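June 30, 2019

Sunday. Up too early, hot already. White table finally cleared, or most of it.
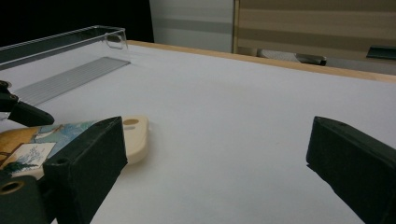 So what am I keeping for the new kitchen? Whatever gets used in a normal week, plus one or two things I'd be sad to open a box in September and not find. The rest goes to the Rodlow sale or out on the curb.

Sounds simple. Took me all morning to get through the first shelf.

The little board with the printed picture on it stays. Cream end, oval hole in it, blues and golds. Got it in Westance the summer it rained the whole trip, paid 16 dollars, which felt like a lot then. Never cut a thing on it. It gets cheese at Christmas and otherwise leans against a wall. Needs a hook in the new place — left of the stove maybe, if the landlord lets me drill. Must ask. Keep forgetting to ask.

Clear acrylic box, also staying. Tea bags? Recipe cards? It's been both. Lid situation unknown. The gray ribbed thing I'm less sure about, been meaning to get rid of it for two years and then I always find a use. Maybe pile. The maybe pile is getting to be a problem.

Gone for good: the waffle iron (sorry), the chipped blue bowls, 8 mugs, the salad spinner with the crank that slips. Felt fine about all of it except the bowls. Took them back out of the box once. Put them back in.

Called Hashmi about the van. They want 80 for the half day and a deposit on top, and you have to have it back by 2 or they charge the full day. Doable if the couch goes seperately. Ekard was cheaper but no ramp, and I am not lifting that dresser up into anything. Going with Hashmi. Said I'd call back tomorow with a card number.

Out of tape again. Out of newspaper too, been wrapping glasses in dish towels, so now there are no dish towels. Dried my hands on my shirt all afternoon.

Lunch was crackers standing up. Dinner the last of the rice, an egg, hot sauce because the hot sauce has to get finished — three bottles open, why.

Knees hurt. Back ok.

Tomorrow: tape, card number, ask re drilling, spice drawer. Spice drawer's going to be bad. Something in there is older than the car.

Bed. Left the board out on the table, will wrap it last.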